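無垢フローリングの「無塗装オイル仕上げ」って本当に手入れが楽なのか

1：yukashita_neko
築32年の中古を買って床を張り替える予定です。工務店のすすめはオーク無垢のオイル仕上げ。「傷も味になるし、手入れは年に一度オイルを塗るだけ」と言われたのですが、どうも話がうますぎる気がして。ウレタン塗装の複合フローリングと比べて1平米あたり800円しか違わないという見積もりも引っかかっています。実際に住んでいる方、どうですか。

2：Medeiros7
平米800円差はありえない。材料だけの差か、どこか別の項目に乗せてるかのどっちか。見積もりの「下地調整一式」を疑ったほうがいい。「一式」は中身を書かせないと比べようがないよ。

3：kanna_kuzu
うちはオイル仕上げで7年目。年に一度で済んだのは最初の2年だけ。台所の前は8月になると白っぽくカサついてくるので、そこだけ別に塗ってます。後悔はしてないけど「塗るだけ」は言いすぎ。家具を全部どかすのが作業の九割です。

4：Skye Mowat
翻訳の仕事で日本に来て、賃貸を出てから家を買いました。私は反対の意見です。オイルは楽です。ウレタンは剥げたら素人には直せませんが、オイルなら傷のところを紙やすりでこすって塗れば終わり。年一回もやっていません。困っていません。

5：kanna_kuzu
＞4
それは土足かスリッパか、犬がいるかで全然違うのでは。困っていないのと傷んでいないのは別の話だと思う。水じみはどうしてますか。

6：Skye Mowat
犬はいません。水じみはあります。気にしないだけです（笑）

7：yukashita_neko
気にするかどうかの問題だと言われると返す言葉がないです……。自分はたぶん気にするほうです。

8：Lucinda Kapoor
インテリア関係の記事を書いています。みなさん塗装の話ばかりですが、床で後から文句が出るのは幅と隙間のほうです。幅広の板は写真映えするのでどの業者も見本に出してきますが、冬に暖房を入れると継ぎ目が開くことがあります。ショールームの小さな見本で決めた人ほど「思っていたのと違う」と言います。見本は手に持って眺めるものではなく、床に置いて、立ったまま足元を見下ろして判断してください。板の継ぎ目や木目の見え方は、人が立っている普段の高さからだとまるで変わります。
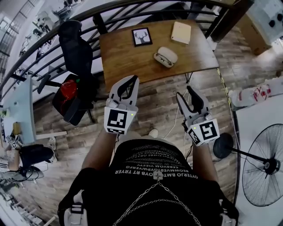
Lucinda Kapoor

板張りの床を選ぶとき、もう一つ気をつけてほしいのは色です。業者は「経年で飴色になります」と言いますが、樹種によって変わり方は違いますし、ラグを敷いた場所だけ色が残ります。何年でどうなるかを聞いて、施工済みの家を見せてもらえないなら、私はその説明を信用しません。

9：Medeiros7
＞8
幅の話は同意。でも隙間は施工前にちゃんと材を室内に置いて慣らしてるかどうかが大きい。業者の手抜きを材のせいにするのは違うと思う。

10：Lucinda Kapoor
＞9
慣らしても動くものは動きます。「ちゃんと施工すれば隙間は出ない」というのも、私には営業トークに聞こえます。

11：Medeiros7
出ないとは言ってない。出方が違うと言ってる。

12：tatami_modoshi
横からすみません。ワックスはどうなんですか。ホームセンターの店員に「オイルの上からワックスをかければ持ちが倍になる」と言われました。

13：kanna_kuzu
倍の根拠を聞いてみたい。うちは一度蜜蝋を重ねてベタつき、ほこりを呼んで懲りました。塗りすぎただけかもしれないけど、夏場の靴下の裏が真っ黒になった。やるなら押し入れの中で試してから。

14：yukashita_neko
工務店に「一式」の内訳を聞いてきました。養生と不陸調整が入っていて、複合のほうの見積もりには不陸調整が入っていませんでした。あと、オイルの初回塗布は「お施主様にて」と小さく書いてありました。

15：Medeiros7
ほらね。

16：Skye Mowat
初回を自分で塗るのは楽しいですよ。ただ、オイルを拭いた布は丸めて捨てないでください。自然に発火することがあります。水に浸してから捨てます。

17：kanna_kuzu
＞16
それは本当に大事。説明書の隅にしか書いてない。
＞14
自分で塗るなら塗り手間の分は引いてもらえるはずだから、そこは言ったほうがいいよ。

18：yukashita_neko
塗り手間の件、明日電話します。施工済みの家も見せてもらえるか聞いてみます。断られたら複合に傾きそうです。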